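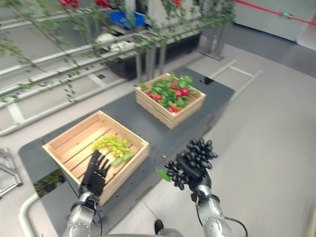 ## 4. Setting up the training set and playing the lessons

The Oltinex groundwork set contains 6 discs, a printed arena plan and a folding card of rein positions. Check that everything is in the case before you start. If a disc is missing or scratched, contact the Ernport office with your order number and keep the packaging.

### 4.1 Preparing the player

1. Put the player on a flat shelf in the tack room or viewing room, away from hay dust and hosepipes.
2. Connect it to the screen with the lead supplied.
3. Switch on the screen first, then the player.
4. Insert disc 1 with the label facing up. The menu opens in English. To change to Czech, choose **Language**, then **Čeština**.
5. Choose **Set-up** and then **Arena size**. Enter the length of your arena in metres. The longest setting is 60.

**Note:** The arena size only changes the diagrams shown between lessons. It has no effect on the filmed sections, which were all shot in the Procházka indoor school.

### 4.2 Choosing a lesson

Lessons are numbered straight through the set and do not start again on each disc. The full running time is 334 minutes.

1. From the main menu, choose **Lessons**.
2. Use the left and right arrows to move between the groups: Leading, Backing up, Lungeing, Long reins, First ride.
3. Press **OK** to play. Press **Menu** to return to the list.
4. To repeat a short passage, press **A-B** at the start of the passage and again at the end. Press it a third time to stop the repeat.

If your horse has not been handled much, watch the whole of the Leading group before going into the arena. Owners with an older, settled horse can begin at Backing up.
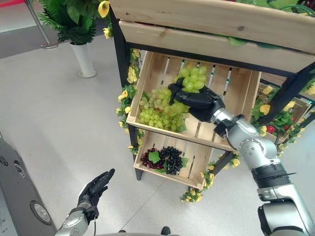

The player remembers the last lesson watched on each disc, even after it has been switched off. To clear this, hold **Stop** until the light on the front goes out.

### 4.3 Working alongside the screen

Some riders bring a tablet to the arena rail. Discs can't be copied to a tablet, but every set comes with a code for the Murkell player app.

1. Open the app and choose **Add a set**.
2. Type in the code printed inside the case lid. Capital letters matter.
3. Download one group at a time while you are still indoors. Stable wifi is often too slow.
4. Turn the volume down before you lead the horse in, and raise it gradually.

**Caution:** Do not hold the tablet while leading, lungeing or long reining. Fix it to the rail on the outside of the arena or ask a helper to hold it - from outside the fence.

**Caution:** Wear a hat, gloves and boots for every exercise. Never wrap the rope or lunge line round your hand.

### 4.4 If a disc will not play

- **"No disc" on the screen:** take the disc out, wipe it from the centre to the edge with a soft dry cloth and try again.
- **Picture but no sound:** choose **Set-up**, **Audio**, **Stereo**.
- **Error 138:** the player is too cold. Bring it indoors for an hour with the power off, then restart it. This is common in unheated tack rooms from November onwards.
- **Subtitles stay on:** press **Sub** until the screen shows **Off**.

Rein positions are covered in section 5. Keep the folding card to hand when you reach the Long reins group.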